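Werkzeug & Beschläge > Im Test

Türdämpfer Plondari von Greltetti: Nachrüstset für ältere Schränke

24. Februar 2023

Die Schränke in unserer Küche sind älter als der Mietvertrag, und ihre Türen fallen entsprechend laut zu. Neue Scharniere mit eingebauter Dämpfung wären die saubere Lösung gewesen, passten aber nicht in die vorhandenen Topfbohrungen. Also habe ich mir das Nachrüstset Plondari von Greltetti gekauft. Im Karton liegen 12 Dämpfer, dazu Halter zum Anschrauben, Klebeplättchen, Schrauben und eine Bohrschablone aus Pappe. Bezahlt habe ich 26 Euro, Versand inklusive.

Das Prinzip ist bekannt. Ein kleiner Kolben sitzt an der Innenkante des Korpus, die Tür trifft auf ihn, bevor sie ganz geschlossen ist, und wird auf dem letzten Stück abgebremst. Die Technik ist einfach und funktioniert in Schubladen seit Jahren. Bei Drehtüren kommt es stärker darauf an, wo der Dämpfer sitzt und wie viel Kraft die Feder im Scharnier mitbringt.
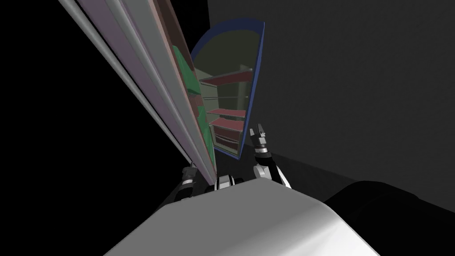 Schrank mit geöffneter Tür, der Bereich unter den Böden liegt im Schatten.

Montage

Es gibt zwei Wege. Man bohrt ein Loch in die Stirnkante des Korpus und steckt den Dämpfer hinein, oder man schraubt den Halter innen an die Seitenwand und klickt den Dämpfer ein. Zum Bohren in die Kante würde ich nur raten, wenn eine Bohrführung vorhanden ist. Bei Spanplatte reicht eine kleine Abweichung, und die Beschichtung platzt aus. Ich habe es an einem alten Regalboden im Keller ausprobiert und danach die Halter genommen.

Die Halter sind in wenigen Minuten befestigt. Die Pappschablone taugt dafür allerdings wenig, sie wird nach der zweiten Tür weich und verrutscht. Ich habe den Abstand zur Vorderkante einmal ausgemessen, auf ein Stück Restholz übertragen und dieses als Anschlag benutzt. Vorbohren ist in der Anleitung nicht erwähnt, ich halte es aber für nötig. Die mitgelieferten Schrauben haben einen weichen Kopf, zwei davon waren nach dem Eindrehen ohne Vorbohren nicht mehr zu gebrauchen. Mit einem kleinen Handbohrer und einem passenden Kreuzschlitz ging es dann ohne Probleme.

Die Klebeplättchen sind für Leute gedacht, die nicht schrauben wollen oder dürfen. Sie halten auf glatten, entfetteten Flächen zunächst gut. An der Tür neben dem Herd hat sich eines nach einigen Wochen gelöst. Dort sitzt jetzt ebenfalls ein geschraubter Halter.

Einstellung

Jeder Dämpfer lässt sich am hinteren Ende drehen, wodurch sich der Kolben weiter oder weniger weit herausschiebt. Laut Anleitung beträgt der Verstellweg 11 Millimeter. Nachgemessen habe ich ihn nicht, er hat jedenfalls für alle Türen gereicht. Steht der Kolben zu weit vor, bleibt die Tür einen Spalt offen. Steht er zu weit zurück, knallt sie wie vorher. Der brauchbare Bereich dazwischen ist schmal, und man sollte sich Zeit dafür nehmen.
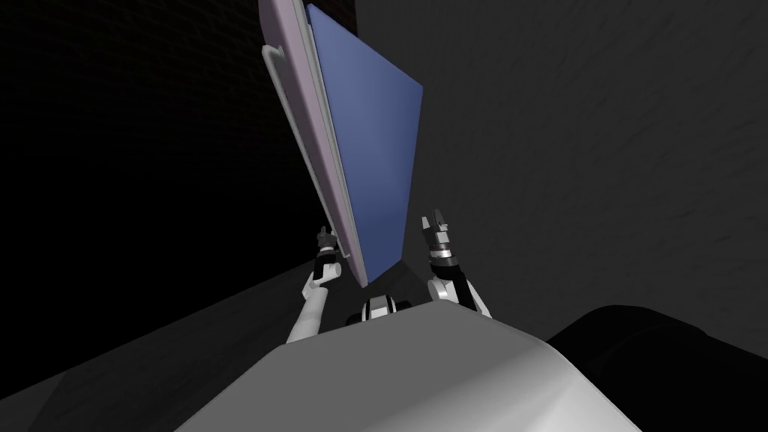 Schwere Türen sind der schwierigere Fall. Eine hohe Vorratsschranktür hat so viel Schwung, dass ein einzelner Dämpfer sie kaum bremst. Ich habe dort zwei gesetzt, einen oben und einen auf mittlerer Höhe. Damit schließt sie leise, braucht aber einen etwas kräftigeren Schubs als die anderen. Wer die Tür nur antippt, findet sie später angelehnt vor. Sind die Scharniere schon ausgeleiert, hilft auch der dritte Dämpfer nicht, dann muss man zuerst an die Scharniere.

Überhaupt lohnt es sich, die Türen vorher auszurichten. Ein schief hängendes Blatt trifft den Kolben seitlich, und das Gehäuse knackt dann bei jedem Schließen. Bei uns betraf das zwei Türen über der Spüle. Nach dem Nachstellen der Scharniere war das Geräusch weg. Einen Hinweis dazu sucht man in der Anleitung vergeblich, sie besteht aus vier Zeichnungen und einem Sicherheitshinweis.

Im Alltag

Die Dämpfer sind jetzt seit Juli im Einsatz. Von den Türen in der Küche schließen alle leise, zwei davon etwas träge. Als es im Winter in der Küche morgens kühl war, liefen die Kolben spürbar langsamer, was vermutlich am Öl im Inneren liegt. Nach dem Heizen gab sich das wieder. Ausgelaufen ist bisher keiner. Einer war von Anfang an ohne Wirkung und ließ sich ohne Widerstand eindrücken. Der Händler hat Ersatz geschickt und das defekte Stück nicht zurückverlangt.

Beim Putzen stören die Halter ein wenig. Sie stehen an der Seitenwand vor, und Krümel sammeln sich dahinter. Wer breite Auflaufformen oder Backbleche bis ganz vorn einräumt, stößt außerdem gelegentlich dagegen. In schmalen Schränken würde ich deshalb doch über die Kantenbohrung nachdenken. 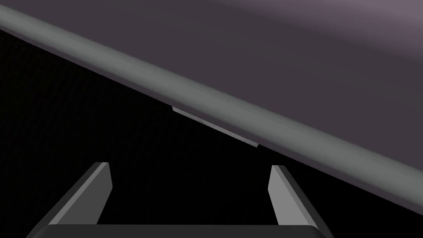
Zum Vergleich hatte ich aus einem früheren Versuch noch ein paar Dämpfer von Cindia da. Die sind kürzer und fallen im Schrank weniger auf, bremsen aber abrupt und lassen sich nicht verstellen. Für leichte Türen am Badschrank genügen sie. Das Modell von Lennox habe ich nur im Laden in der Hand gehabt. Es machte einen stabilen Eindruck, der Halter ist aus Metall, kostet aber pro Stück deutlich mehr, und für eine ganze Küche kommt da etwas zusammen.

Was mir beim Plondari fehlt, ist eine Feststellung für die Drehverstellung. Bei der meistbenutzten Tür hat sich der Kolben mit der Zeit von selbst ein Stück zurückgedreht. Ein Streifen Klebeband um das hintere Ende hat das behoben. Schön ist das nicht, man sieht es aber nur, wenn man den Kopf in den Schrank steckt.

Bewertung

Gut: Bremswirkung bei normalen Türen, Verstellbarkeit, Preis.
Weniger gut: Schrauben, Pappschablone, Klebeplättchen in Herdnähe, dürftige Anleitung.

Ich würde das Set wieder kaufen und die Schrauben gleich durch eigene ersetzen. Die übrigen Dämpfer liegen in der Schublade für den Kleiderschrank im Flur, der kommt als Nächstes dran.

Ähnliche Beiträge
Topfscharniere richtig einstellen
Cindia Möbeldämpfer im Kurztest
Ausgerissene Scharnierlöcher in Spanplatte reparieren
Bohrführungen für die Stirnkante
Schubladen, die klemmen: Schienen reinigen und ersetzen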